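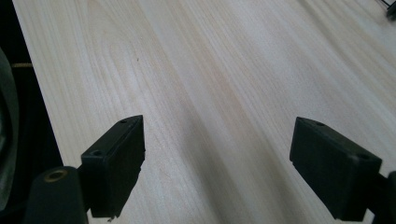

How often should I take the finger pads off and clean behind them?

Every 200 grabs or so is what the sheet in the lid tells you, but I do mine at the end of every working week and stop worrying about the tally. Dust gets in behind the pads where you can't see it, and then the pad sits a hair proud on one side and your fingers no longer close square. Take them off, brush both faces with a dry paintbrush, wipe with a barely damp cloth, let everything dry and put them back. If you're working over sawn timber or cardboard, do it more often.

What is this page for, then?

It's my answers to the things people keep emailing me about the Steltus hand-held gripper, which I've been setting up and mending at our workshop in Dasness for a good while now. I started with a text file for my own use (mostly rude remarks about screws) and it grew. I don't work for the makers and I don't sell parts. Last gone over on Jul 24, 2026.

Do you have the manual?

The manual is the little folded sheet, and that's all there is. It's fine for the first day. It says nothing at all about worn pads, stripped threads or what to do when the camera has been knocked, and those make up most of my inbox.

Which screws do I need for the pads?

The ones that came with it, if you can possibly hang on to them! I keep mine in a jam jar lid with a magnet under it while I work. If you've lost one, take a surviving screw to the shop and match it by eye and by thread. Please don't guess. Length matters more than people think: a screw that's slightly too long will bottom out before it clamps the pad, and it'll feel beautifully tight while the pad rocks about underneath. I've had that one catch me out, and I spent most of an afternoon blaming the hinge.

How tight should they be?

Snug and then a tiny nudge more, with the short arm of the key between finger and thumb. Do one screw up until it just touches, then the other, then go back to the first. If you fully tighten one before you start the other, the pad twists a little and stays twisted. You'll see it as a wedge of light between the pads when you close them on a sheet of paper.

I use no thread lock on the pads, as they come off too often. On the mounting pieces lower down I do use a dab of the weak stuff.

My pad has gone chippy along the bottom edge. Is it finished?

Probably got years left in it. What matters is the face that touches things and the face that sits against the finger. A nibbled lower edge looks scruffy and does no harm, so long as there's no crack running from it towards a screw hole. Run a fingernail along it. If the nail catches on a line that goes up into the body, bin the pad. If it's only crumbly, take the loose bits off with fine wet-and-dry paper, or they'll drop on your work and you'll be picking black specks out of everything.

Should I replace one pad or both?

Both. I know it's tempting to save one. A new pad against an old one means one side grips and the other side slides, and small things come out of your hand spinning. Keep the better of the old pair as a spare for emergencies and write "old" on the back of it in paint pen.

Can I glue something grippier on top?

You can, and I did for a while. Thin rubber sheet with contact adhesive works nicely for glass and smooth plastic. Two warnings though. It changes how wide the fingers are when closed, so you have to redo the closing check further down this page. And it picks up fluff like you wouldn't believe. I've gone back to bare pads for everything except jars.

The brass insert has come loose and turns with the screw. Help!

Ah, the classic. This is the repair I do most, so here's the long version.

First, get the screw out without making things worse. Pull gently outward on the screw head while you turn, so the insert is dragged up against the plastic and can't spin so freely. If it comes out with the insert still on it, don't panic, that's fine. Grip the insert in a soft-jawed vice and back the screw out of it.

Next, clean the hole. There'll be a ring of shiny smeared plastic inside. Pick off anything standing up, and blow it out.

Then put the insert back in with heat. I use an old soldering iron with a plain conical tip that I don't mind ruining. Set the insert on the hole, rest the tip in it and let the weight of the iron do the work. Do not push. When it's nearly level, take the iron away and press the top flat with something cold and metal; I use the back of a steel rule. Leave it alone until it's completely cool, and have your tea or something.

If the hole has gone too big for heat to fix it, a smear of epoxy around the outside of the insert will hold, but put a greased screw in first to keep the glue out of the thread. Ask me how many I filled solid before I learned that.

Open a window while you do any of this. Warm plastic smells horrible and it isn't good for you.

How do I do the closing check?

You want a flat surface, a strip of ordinary printer paper and decent light. Close the fingers on the paper, near the tips, and pull. Then do it again halfway down, and again at the root. It should drag the same amount in all 3 places. If it's loose at the tips and tight at the root, the pads are splayed, and nine times in ten (all right, I've not measured) there's muck behind them. If it's tight at the tips only, look at the linkage for a bent arm.

Then open the fingers all the way and let them close by themselves. Both sides should start moving together. One side setting off late means a dry pivot.

What do I put on the pivots?

Dry PTFE spray, a tiny amount, sprayed on to a cotton bud first and dabbed in. No oil! Oil creeps down the fingers, gets on the pads and then on whatever you pick up next, and on bare wood that mark stays for good. I ruined a nice bit of board that way in April and I'm still cross.

What surface do you set yours up on?

Plain, light and matte, whatever you've got. Bare softwood board does me very well. You can spot a dropped screw on it at once, it doesn't throw glare back at the camera the way varnish or steel does, and it's kind to the pads if you land a bit heavy. Brush it down before you start. A single bit of grit under a pad will scratch the pad and the board both.

I'd steer clear of a glossy white worktop if you can. The camera darkens everything to cope with it, and two black pads turn into one black blob.

The camera's been knocked. How do I know if it's still pointing right?

Look at where the two finger pads come in the picture. They should enter from the bottom, one each side, and lean in by the same amount. If one shows a lot more of its body than the other, the camera has turned in its clamp. Slacken the clamp a quarter turn, ease it round while watching a live view, and nip it up again.

I keep a printout of mine from a day when everything was right, taped inside the cupboard door, and hold the screen up next to it. It's not scientific, but it's quick.

My recordings have a dark band across the middle of the table. Is the lens dirty?

Check the shadows before you start scrubbing. With a strong light behind you, the gripper and your own arm throw a soft shadow straight up the work. Move the lamp round or add a second one opposite. If the band stays in the same spot on the picture when you tip the gripper about, then it is the lens, and a clean microfibre cloth will sort it.

Are the Nunano pads any good?

I've had a set on since the spring. They fit without filing and the screw holes line up, so full marks there. They feel a bit harder than the originals and they squeak on glass. For boxes, blocks and tools I can't tell the difference. I'd buy them again at the price, but I'd still keep a set of originals for anything slippery.

And the Nwankwo charging dock?

Haven't got one, so I can't say. A couple of readers like it. If you use one and want to send me a paragraph, please do.

How should I store it between jobs?

Fingers open, pads not touching anything, out of direct sun. Left clamped shut for weeks, the spring gets lazy and the pads can take a set. Mine hangs on a padded hook by the handle. Coil the cable loosely and don't wrap it round the grip, however tidy it looks. The wire breaks just where it leaves the body and it's a fiddly little solder job to put right.

What's in your spares box?

A pair of pads, a bag of pad screws, a few brass inserts, one spring, two hex keys that fit (one always goes missing), the paint pen, cotton buds and an offcut of board for trying things on. I buy inserts in bags of 100 as the small packets cost nearly as much.

Something's rattling and I can't find it.

Hold it upside down by the handle and tap it. Rattle from the top, and it's a pad screw. Rattle from the bottom, and it's usually the cable clamp. If it comes from inside the grip, take the cover off over a tray, as whatever it is will fall out and roll under the bench.

Can I send you mine to fix?

Sorry, not at the moment, I've a shelf full already. Do send a photo of the bit that's gone wrong, taken close and in good light, and tell me what you've tried so far. I answer in batches, mostly in the evenings.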